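The good room, and why I stopped laughing at it

In the town where I grew up, every family with enough space kept one room for guests. The children were not allowed in it except on holidays. The sofa was too hard, the table was too shiny, and the curtains were closed so the sun would not eat the colors. When I moved to Hidau for my studies I told everybody that I would never live like this. I wanted a home with light furniture, white walls and nothing that asks to be polished.

I did live so, for many years and in 4 different apartments. Now I want to write something in defense of the good room, because I think we threw it away too fast.

My first argument is about the furniture itself. The low, pale table that I bought in Ellwood lasted two winters. Its corners became soft from one spilled glass, and when I tried to repair it I found there was nothing inside that could be repaired. An old-fashioned table with curved legs is maybe a little ridiculous, with its gold trim and its ornaments, but somebody decided that it should have a front and a back, and that the front should look at you when you come in. You respect such a table. You also put your keys on it more softly.

My second argument is pattern. In the last years we became afraid of it. I visited a furniture fair in Brustport in November and I could walk through a complete hall without meeting one flower. Everything was the color of oatmeal. The sellers told me that people want calm, and I believe them, but calm is also possible in a room where the carpet has medallions and the cushions have leaves. A person who grew up on such a carpet knows that the eye gets used to it very quickly. As children we used the circles as islands, and the floor between them was the sea. Nobody can play this on gray laminate.
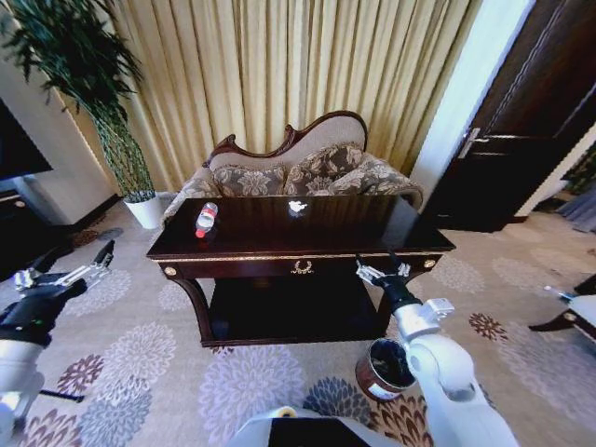

From our columnist in Hatgate
Home and Household pages

My third argument is the one my friends do not like. They say that a formal room is a room for showing off, and that it is dead between visits. I think this depends only on the people. A carved sofa does not forbid you to lie on it. What makes a room dead is the fear of leaving a trace. Look at the water bottle lying on its side on that polished table, with its red and white label, and not even on a coaster. My grandmother would have removed it before she said good morning. I would leave it there until the evening. The table looks no less elegant, and the room looks like a place where people become thirsty.

I like also that such rooms are not strict about belonging together. In the good rooms that I remember, the sofa wanted to be from a palace, the television was from the discount store, and between them was always one big plant, which was older than the television and healthier than all of us. A plant with a braided trunk in a plain white pot is perfectly at home beside a golden curtain. A designer would perhaps say that there are too many ideas. But the things in a home arrive one after another, over years, and every one of them has its own reason. When a living room has only one idea, I suspect that it was delivered on a Monday in one truck.

I must be fair and speak about the work. A glossy dark top shows every finger and every grain of dust, and in the afternoon, when light falls on it, it shows them double. Curtains with many pleats collect dust at the height where you cannot reach. Carved wood needs a soft brush and some patience. I once paid 117 for the cleaning of one large patterned carpet, and I was angry for a week. If you have small children and 2 jobs, I will not tell you to buy a sofa with a scrolled back. I will only say that the patterned carpet forgives crumbs much better than the plain one, and this is a fact which the people from the fair never mention.

What I would like to keep from the old custom is small. It is the idea that a guest should be brought into the best room, and that the family may sit there too, every day, with their shoes off. In my present apartment I have begun with one pair of heavy cushions in a flower pattern. They do not match anything. My neighbor asked if they were inherited, and I was a little proud to say that I bought them myself.

The next thing will be the table. I have found one, secondhand, with feet like an animal, and I am still discussing the price.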